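Rusbridge Neighborhood Watch and Community Safety Group
Minutes of the monthly meeting, Jul 17, 2019

Chair: Khurram Rind
Present: 10 members, plus the police liaison officer for the Raseveck side
Apologies: received from the Pasetti Street coordinator

1. Minutes of the last meeting
Approved with one correction. The bicycle theft in item 4 was from the rear lot of the Bangash building, not the front.
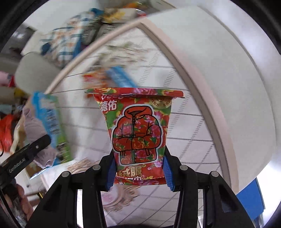
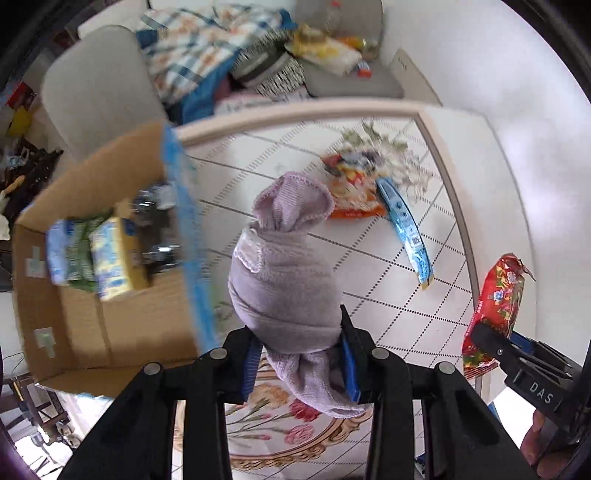
2. Police liaison report
The officer went through reported crime for the area since the last meeting. There were seven thefts from cars, two burglaries and one case of criminal damage at the bus shelter. Five of the seven cars had been left unlocked. No arrests have been made in the car thefts. A man has been charged in one of the burglaries and the officer could not say more while the case is open.

A member asked if the two burglaries were linked. The officer said detectives had looked at this and did not think so. The first was a forced back door in the daytime. In the second, entry was through a ground floor window at night while the residents were asleep upstairs.

3. Pasetti Street
Residents have again raised the alley behind Pasetti Street. Three separate callers reported people trying garage doors after midnight. One has doorbell video and has passed it to the police. The officer confirmed it was received and asked that it not be put on social media for now — a copy of an earlier clip went around in the spring and the wrong person was named under it.

The chair said the group's own page would follow the same rule. Posts naming or picturing a suspect will be taken down.

Patrol cars will include the alley on the late shift where calls allow. The officer was asked for set times and declined to give any.

4. Lighting
The city has replied to our letter on the two lamps out at the Raseveck end of the footpath. Both are on the repair list, no date given. Members felt this was not good enough given that the letter went in before the summer. Chair to write again and copy the council member for the district.

5. Door-to-door leaflet
The leaflet on locking cars and sheds has been delivered to 140 homes. The streets north of the Bangash building are still to do. It was agreed to add the non-emergency number in larger type before the next print run. A request to print it in a second language was held over until we have a price.

6. Property marking
The marking kits have arrived. Members can sign one out for a week at a time. Bikes, mowers and power tools first, please, as these are what is being taken.

7. Any other business
A member reported a caller offering driveway work who would not leave a card. The officer asked for these to be phoned in at the time, with a plate number if it can be read safely.

The dumped mattress by the footpath has been reported twice. Chair to chase.

Next meeting to be confirmed by email. Meeting closed.

Contact the group | © 2019 Rusbridge Neighborhood Watch | Back to top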